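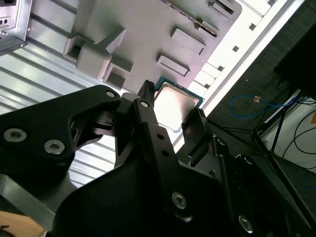 1. What We Set Out To Do

The Pramine board is a stand-in for a motherboard. It has places for a processor and for memory, and nothing on it does any computing. Our team was asked to design a practice fixture for PC assembly, so that beginners could learn where parts go without bending the pins of a board somebody paid for. We were given one term, access to the Wanon workshop, and a box of retired parts from Irko, several of which had been retired with force.

The original proposal promised a full replica with fan headers, a battery and an expansion card. By the second week we had cut this to "the parts people drop." The processor was at the top of that list, and most of this report is about the square it sits in.

2. Requirements

The client brief was a page long and we read it as follows. The board should stand upright. It should hold a real desktop processor without any lever or latch to work. The part should come out again without tools. It should be obvious which way round the part goes. It should be plain enough that nobody is distracted by decoration, a requirement we met with no effort at all by making everything grey.

Upright was the awkward one. On a flat bench, gravity is on your side and a processor will sit in nearly anything with edges. Turn the same holder to face you and gravity starts looking for a way out. Two of our early ideas ended at this point, along with one corner of a processor from the Irko box.

3. The Board

We made the fixture as a single molded-looking panel with raised features standing off its face. It sits against the aluminum slats, and the grooves between the slats gave us somewhere to fix the brackets. The brackets came from Garrido. They were rated for 700 grams each, and our first board weighed 700 grams, a coincidence we noticed after we had hung it on one.

Square openings line the upper part of the panel. They began as a way to save material. Later we told the client they suggested the layout of a real board, and by the end of the term we half believed it. They are not perfectly level with one another. This was pointed out at the midterm review and again at the final one.

The processor holder sits low and to the left, with clips at its top and bottom edges. We tried the holder higher up first, and it made people reach over the memory slots, where sleeves caught. 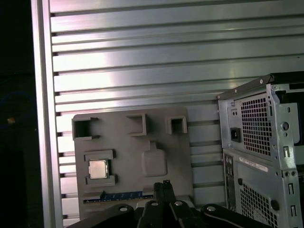
Why not just use a dead motherboard?

We did, for a week. The socket on a dead motherboard is still a socket, with a cover, a lever and a great many pins, and each practice run left it a little worse than before. By the end of the week the lever was the only part still in good shape. A plastic holder can be replaced for the price of the plastic, and it teaches the two habits we cared about, which are holding the processor by its edges and checking the corner before pushing.

4. The Holder, Four Times

The holder went through 4 versions.

Version one was cut to the exact size of the processor, measured carefully with calipers. It turns out that a square which exactly fits another square is a very good way of storing it permanently. We got the part out with a guitar pick.

Version two was looser. The part went in easily and came out easily, often on its own, at moments of its choosing.

Version three kept the loose fit and added walls on all sides. This stopped the falling but hid the edges, so the only way to get a grip was by the metal lid. Fingerprints on the heat spreader do no harm on a practice part, but the brief asked for good habits and we were now teaching the bad one.

Version four is the one we submitted. It has a thin lip inside the walls for the green substrate to rest on, clips top and bottom, and a small notch in the outer wall. The notch started life as a mistake in the drawing. We kept it when testers began using it as a landmark.

5. Orientation

A processor is square and therefore fits four ways, three of them wrong. Real ones carry a small corner mark, and real sockets have a matching one. We put a triangle at one corner of the holder and made it dark so it would show up against the grey.

Our first triangle was the same grey as everything else. It was beautifully formed and could be found by anyone who already knew where it was.

6. Testing

We ran 40 placements on version four. A placement counted as good if the processor ended up flat on the lip, facing the right way, and stayed there while the board was tapped on the side. We did not standardize the tap, and we would do so next time. Some of us tap harder than others.

Most of the failures were of one kind. The lower edge went in first, the upper edge caught on the clip, and the part stopped at a slant. From straight ahead this looks almost the same as properly seated, so we added a line to the instruction sheet: look from the side before letting go.

The memory slots gave less trouble. A module is long and thin and wants to go into a long, thin hole. The usual error was pushing one end home and leaving the other up. People who had built a computer before did this more than beginners did, and with more confidence.

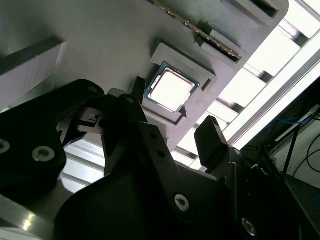
One reviewer wrote back that the triangle was doing too much work, and that a holder with a physical key, a bump that matched a cutout in the substrate, would make wrong placements impossible instead of merely embarrassing. The same note asked whether learners would go looking for a triangle on a real socket or just wait to be stopped.

We argued about this for most of a lunch. A key would certainly cut the errors. It would also tie the holder to one family of processors, and the Irko box contains several. We left the triangle as it was and put the key under future work, where it has plenty of company.

7. Problems We Did Not Solve

Glare. The heat spreader is shiny and the slats behind the board are shiny, and with the lamp in the wrong place the top of the processor goes white and the lettering disappears. We moved the lamp. It then shone on the person doing the assembly.

Wear. We expect the clips to loosen with use, but a term was too short to find out how fast.

The cutouts. They are still not level.

8. Future Work

A keyed holder, as above. A second board with a cooler mount, if we can find a Garrido bracket that will take the weight. Labels beside the memory slots. A flat version for a bench, which the client mentioned in May as something they might have preferred all along.

Related reports
Pramine board: instruction sheet, revised
Cable routing for a bench case
What was in the Irko box: a parts inventory
Wanon workshop: rules for borrowing calipers
Garrido brackets on slatted walls, fitting notes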